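Greenwood Motoring Help > Buying and test drives

How long should a test drive be before I commit?

Posted by trulleo_gaz, 7/30/21

Hi all, hoping for a bit of wisdom. My wife and I are looking at a used Flekier wagon to replace our old hatch, which has served us beautifully but is getting very tired (aren't we all). The dealer let us go round the block, maybe ten minutes with him chatting in the back seat the whole way, and now he'd like a deposit. It felt lovely, but so does any car when you've been driving ours! Is it cheeky to ask for a longer go? And what should I be looking for on the second one?

3 replies

Borghild Söderlund

Not cheeky at all, and please don't hand over a deposit yet. When I bought my Flunadum I asked to have it for 2 hours and they said yes without blinking. I drove it home, parked it in my own driveway (tight, with a nasty kerb) and then took it out on the highway, where I found that the driver's seat gave me a sore hip. I bought the one with the adjustable lumbar instead and have now done 3,084 kilometres in it without a grumble.

Take whatever normally travels with you, too. We brought the pram, the dog's bed and the big quilted blanket we use for picnics, and had a proper go at fitting it all in the boot with the seats up.
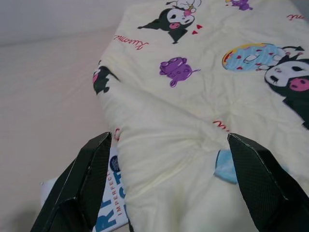

Things I'd try on the second drive:

- Start it from cold, so ask them not to warm it up for you
- A steep hill, and a hill start if it's a manual
- Reversing into a real parking spot
- Radio off and windows up at highway speed
- Your wife driving, with you in the back

mick602

just ask mate. if they say no walk away, plenty of wagons out there

Hazelbrook Driver

Agree with Borghild, though I'd add that you should check the dealer's insurance excess before you take it out by yourself. Mine had me sign a form and I'm glad I read it, as the excess was a fair bit more than I'd expected. Also have a look at the tyres while you're parked up somewhere quiet. Good luck, and let us know how you get on with the wagon!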